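Equipment plan for next year: what we ask for and what can wait

From Kadir Dağdelen, automation group, Dristhorpe

Many of you asked me in the canteen when the new money for the bin picking cell will come and what we will buy with it. The list has to be with Yvonne Haworth before the end of December, so I write down here where we stand. If you want to change something, please tell me before the Tuesday meeting and not after it. Last year we received three good ideas one day too late, and they are still waiting.

First, the arm itself. Some colleagues expected that we would ask for a new one. We will not. Callum Kettle went through the service papers with me in the autumn and we found no reason to replace it. A new arm would take almost the whole budget of the group, and after this we would have no money for the things which really stop our work. The yearly service contract stays in the plan, at the same level as before, and I added a small amount for grease and seals which we forgot last time.

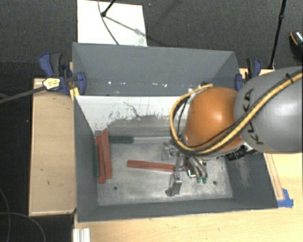
The biggest line in the request is for the parts between the arm and the bin. By this I mean the gripper, the fingers and the cable package. When a finger is damaged, we wait for the workshop, and the workshop has other customers also. I would like that we always have 2 complete sets of fingers on the shelf, measured and ready to mount. The hose and the black cables now run together across the arm and in a loop around the orange housing, held with a cable tie, and for trying things out this is a practical solution. For the long runs which we plan in spring I prefer a proper holder with a spring return. Gosling has offered us one, and Cluller will send their price this week. The Gosling offer includes the mounting plate, so please do not compare only the first number on the page.

The second line is bins. This sounds like a small thing, but it was the subject of the longest discussion. Knut Frerichs wants bins of the same type as we have, because all his calibration files are made for it. Derek Lockwood would like to have a deeper type, closer to what the customers use in their stores. Both are right, I think. My proposal is to order five of the present type and to borrow the deeper one from Bellia for a trial before we spend anything on it. Inner surfaces get worn, and Knut needs to know if this has an influence on his results, so one of the new bins should stay unused as a reference. Please write on it with a marker pen, large, that it is not for daily use.

With the bins we also order clamps. They are cheap and they come from the same catalogue, so there is no separate request. Callum asked if we could have a fixed base with pins in its place. It is a good idea, but a fixed base must be designed by a person, and this person is at present Callum. He has agreed to make a sketch first, and if it needs more than a few days we keep the clamps for one more year.

Test parts are in the third line. We are planning more bars, in more lengths and in at least one colour which the vision software finds difficult. Derek will make the drawing. The cost is low, but the painting shop needs some two weeks and they do not accept small orders in the holiday time. So this is the only part of the list which I would like to order now, from the old budget. Yvonne has said that it is possible if the invoice arrives this year.

What is not in the plan: a second camera, a new table, and the conveyor. The camera I would support, but the price changed two times while I was preparing the list and I do not want to put a number which I cannot defend. The table can wait. The conveyor needs a safety review first, and the review has its own budget and its own form, which you can get from Yvonne.

One more request about offers. When you ask a supplier for a price, please ask for it in writing, with the delivery time and with the date until which it is valid. Last year I had to call back several firms only for this, and one offer had ended in the meantime. Send everything to me and put "cell budget" in the subject line, then I will find it. The draft table is on the group drive, in the planning folder. You can add comments in the last column, but please leave the sums alone, they are linked to Yvonne's sheet.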